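Clustar open day, Skirness

Posted Thursday, June 28, 2018

Clustar opened its Skirness studio to visitors for a day this month, and I took the early train up. The studio makes small puzzle and adventure games, mostly for Switch and PC, and has the top two floors of a former shipping office by the harbour. Entry was free but you had to book a slot. Mine was at 9, which meant the coffee stand was not open yet.

The tour began with the sound room, a narrow space with carpet on the walls. We heard the rain effect from Plernton in its early and final versions. The final one is quieter and has a gutter dripping somewhere to the left.

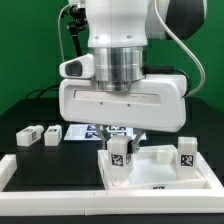 Plernton itself was playable on the floor below. It is a mystery set in a market town, and the demo covers the first evening. I finished it in about 89 minutes, including a long spell stuck at the locked bakery. The text is larger than in the trailer and reads well in handheld mode. Loading between streets is still slow, and the map only shows places you have already visited. A member of the team told me the map will stay that way.

No release date was given. The studio would only say that the Switch and PC versions are meant to come out together, with a boxed copy to follow if there is demand. 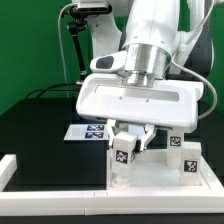 After lunch there was a talk on Bassi, the fishing game Clustar put out last year. Much of it was about the script, which runs to 1,330 lines of dialogue and was cut heavily before release. A few of the removed scenes were read aloud. The one with the ferry ticket should have stayed in. Someone asked about a sequel and was told that Plernton comes first.

The shop had pin badges and the Bassi soundtrack on CD. I bought the CD - my laptop has no drive, so it will have to wait.

Getting there: the studio is 2 stops from Skirness station on the harbour bus. The lift was out of order on the day and the stairs are steep, so ring ahead if that matters to you. Photography was allowed everywhere except the writers' room.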